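Support log > Handheld grippers > Open, waiting on parts

Ticket 604 - jaw closes by itself when the handle is tilted down
Opened by: Effie Forsyth
Unit: handheld gripper, bench kit, Devum firmware

Okay, starting a fresh ticket for this because the old one got tangled up with the Bluetooth complaints and I don't think they're related at all. The short version: when I point the gripper down at the bench past a certain angle, the fingers creep shut without me touching the trigger. Not fast, more like a slow yawn in reverse. I first noticed it in August and figured I was resting a knuckle on the trigger (I do that). So I taped my finger out of the way, feeling pretty silly, and it still crept.

Why I care: Ostap got a thumb pinched on Friday. He's fine, it was a red mark and some swearing, but he was swapping a pad with the handle lying nose down and the motor live, and it closed on him. Please treat this as a safety thing and not a "my recordings look weird" thing. Although my recordings also look weird.

What I tried, in order:

Restarted it. No change. Restarted it again with the trigger held open, which the Hurine manual says forces a re-zero. That fixed it for one pick and then it came back.

Swapped the battery with the one from Miroslava's unit. Same creep on mine, no creep on hers, so I stopped thinking about batteries.

Took the fingers off completely and watched the carriage on its own. It still drifts in! So it's not friction or a bent finger or anything out at the tips. I was a little disappointed because I'd already ordered new pads.

Logged the trigger sensor while tilting the handle slowly. This is the interesting bit. Held level, the sensor sits at 181 and stays there like a rock. Nose down, it climbs, and as soon as it clears the dead band the firmware decides I'm squeezing and starts to close. Nose up, it goes back to 181. I repeated it 5 times and got the same thing every time, log attached.

Reply from Daryna Hnatiuk, support:

Hi Effie, thanks for the log, it makes my day when people send one. Sensor value moving with tilt usually means the magnet in the trigger has come loose from its pocket and is sliding. Could you open the handle (4 screws, the two long ones go nearest the cable) and nudge the magnet with something plastic? And please don't use the unit with the motor powered until we've sorted it. Is Ostap okay?

Me again:

Ostap is okay and would like it known that he was very brave. Opened it up and yep, the magnet wobbles. There's a crumbly ring of old glue around it and you can see where it's been rubbing. I can push it almost a full millimeter toward the sensor with a toothpick. I didn't glue it back because I don't know which glue you use, and the last time I improvised on one of these Agathe had to rebuild the whole trigger.

One more thing while I had it apart. The return spring on mine looks shorter than the one in Miroslava's. Hers has the Greseo sticker inside the shell and mine has the Baek one, so maybe they came from different batches? Could be nothing. If it's a batch thing though, somebody should check the others before the next pinched thumb.

Reply from Daryna Hnatiuk, support:

Not nothing, thank you. I've passed the spring question to Agathe Gilbert, who looks after the trigger assembly. I'm sending you a complete trigger with the magnet already bonded, so leave the glue alone. Can you also tell me if the creep depends on where you're working, or only on the angle? We had a unit a while back where a big speaker under the table was doing something similar.

Me, 7th September:

Good question, and I hadn't thought of it. I disconnected the motor lead before doing any of this, so it's sensor readings only. I tried at my usual bench, then in the hallway, then standing in the kitchen like a weirdo with a laptop on the microwave. Same climb past the same angle in all three places. So I think we can let the bench off the hook, and it's just the magnet.

I've put red tape over the power switch and written DO NOT USE on it, and Miroslava is lending me hers in the meantime. Once the new trigger is in I'll run the same slow tilt and post the numbers on this ticket before anyone plugs the motor back in. Could Agathe also say whether the spring comes with the trigger or if I should move mine across? If it's mine, I'd like a new one please.
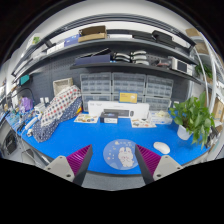
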